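Teaching by showing: is anyone getting past the easy tasks?

Posted in Manipulation and Teleop

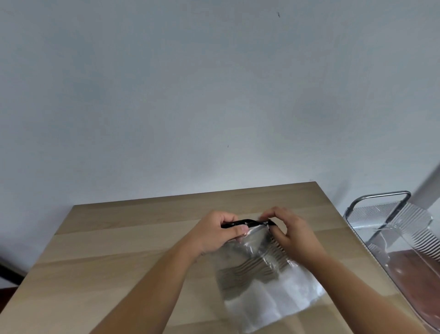

tarn_bolt
I've been working on zip bags since April and I'm losing faith in the whole idea. The task is a bag of metal utensils on a table: get hold of the mouth, work the closure, done. I recorded 684 demos of it by hand, head camera only, same wall and same table. The Plodent people say their training package learns a two-handed task from 20 good ones. I'd like to know what they call good. Mine does the reach very nicely and then squeezes thin air next to the zip.

Before I record any more I want to hear from people who have done plastic film. Cups and blocks don't count.

gristmill
20 is a sales number. We had Plodent on trial and the 20 was for putting a peg in a tray.

What are you using for hand pose? If it's fingertips estimated from the head camera, your thumb is hiding behind the bag or behind your own hand for half of every clip. You're training on guesses.

tarn_bolt
Head camera, yes. Fingertips from video. I filtered the worst clips and it made no difference I could measure.

okra_season
Going to disagree with gristmill a little. Bare hand demos are fine for the coarse part. The problem is that closing a zip is done by feel. You press until it gives, and the pressing doesn't show up in the video at all. A thumb resting on the strip and a thumb pushing hard on it look the same from up there. More clips won't fix that.

pelican_8
So drive the robot by remote and record what the gripper felt. That's the whole argument for teleop and I don't know why people keep trying to get around it.

gristmill
Because teleop on a zip bag is miserable? I did it with a Pritau leader arm setup. It took me 14 tries to close one bag, and the one that worked looked like somebody defusing a bomb in oven mitts. You want a policy that copies that?

pelican_8
At least it's a motion the robot can make. Hand video shows a motion it can't. tarn_bolt has five fingers on each side and the robot has, what, 2?

tarn_bolt
2 per gripper, yes. I map thumb and index and throw away the rest.

okra_season
Then look at what you threw away. When I do a bag like that I've got the other fingers curled over the top keeping the film from sliding. Try it with only thumb and index on both hands and a load of forks or whatever in there. The weight drags on the film and you lose the edge. I'd redo a small batch that way before touching the model.

quillback
There's a writeup by Ní Chonaill on doing this with cloth, restricting the demonstrator to the robot's grasp. It helped, but she tested on one towel on one table. I don't trust it further than that, and tarn_bolt's data has the same weakness. Same background in every clip. Move the table and I bet even the nice reach goes away.

tarn_bolt
Fair. I moved the table last week. The reach went away.

pelican_8
Ha. Sorry.

gristmill
Has anyone tried the Jositz gloves? Pressure pads in the fingertips. They'd answer okra's point if the numbers mean anything.

okra_season
Borrowed a pair. The pads drift and they're thick enough that you can't feel the zip, so you press harder than you normally would. It records a force, just not one you'd use bare handed. I sent them back.

tarn_bolt
OK. Plan is a small batch with two fingers per hand, table in different spots, and a second batch by remote on the same bags so I can compare. I don't expect much from either. Will post on Tuesday, June 30, 2020 with whatever I have.

quillback
Post the failures too please. Full clips, normal speed.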